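About Lorkbridge

Hi, I'm Noémi Somogyi, and I started Lorkbridge with Yichen Lu because we were both sick of writing the same glue code at every robotics job we'd ever had. You know the kind — a script that reads a camera, another script that reads the joint angles, a third one that tries to line up the clocks between them, and a text file on someone's desktop explaining which one to start first. We each had our own version. Yichen's was nicer than mine, so that's the one we built the company on!

We make software for robot arms that have to pick things up and put them down in places that weren't built for robots. There are five of us. We don't sell arms and we don't sell grippers. What you get from us is the part in between: the code that takes in what the wrist camera sees, decides where the fingers should go, and keeps checking that decision while the arm is moving.

What we make

Presby is our planner, and it's the thing most people write to us about. You give it a goal pose and a picture of the world, and it hands back a path your controller can follow. It replans all the time (we run it at 50 hertz on our own arms) so if somebody nudges the bin, the arm doesn't keep heading for where the bin used to be. Yichen wrote the first version over one very long winter and has rewritten most of it since, usually while telling the rest of us it was only a small cleanup.

Sulen handles perception. It finds surfaces, edges and graspable things from a camera mounted right at the gripper, and it knows which pixels belong to the fingers so it doesn't try to plan around its own hand. That sounds like a silly thing to brag about, but I lost most of an April to that bug at my last job, and I'm still a bit sore about it.

Then there's Salazar, our replay tool. It started as something I threw together to scrub through recordings, and now I have it open all day. Camera, joint states, planner output and gripper width all sit on one timeline, and you can drag back to the moment a grasp went wrong and run a newer build of Presby from exactly that point. Salazar is free to use, with or without the other two. Grab it, break it, send us the log.

Who's here

Yichen does planning and most of the math. I do perception, plus the invoices. Valentin Bachmann looks after the drivers and the low-level control loop, and if your arm hums when it's holding still, he's the person you want. His brother Mathias joined us later and takes care of builds, releases and the test machines (yes, mail for one Bachmann does end up with the other, and they forward it). Cyrill Oberholzer works with customers, which in practice means he reads your config files and calls you back with questions.

How we work

We put out a release every 2 weeks. Before it goes out, it has to get through our replay set, 52 recordings we've picked up over the years, most of them from days when something went badly. Any recording that fails holds up the release, and Mathias doesn't take bribes. After that we run the build on a real arm, because a replay can't tell you how a new force limit feels when the fingers meet a table.

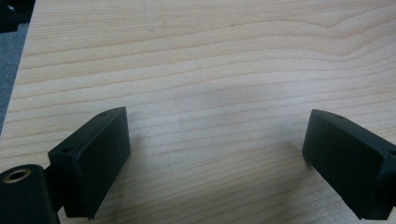 Wood grain, by the way, is one of my favorite things to test on. Long wavy lines look a lot like edges to a detector that's too eager, and an early Sulen would happily report a whole stack of thin objects on a bare board. We tune for that sort of thing a lot now, along with shiny patches and shadows under the fingers.

Working with us

Most customers start with a short trial. You send us a few recordings from your own cell, we run them through Sulen and Presby, and Cyrill goes over the results with you in Salazar. If your setup is a bad fit we'll say so on that call. We're not much use for welding or painting, and we don't do mobile bases yet, though Valentin keeps bringing it up at lunch.

We also take one intern at a time. You'll want to be comfortable in C++ or Python and okay with reading other people's logs. Write to me directly and tell me about something you debugged — I like those letters best.

Page last updated 20 October 2023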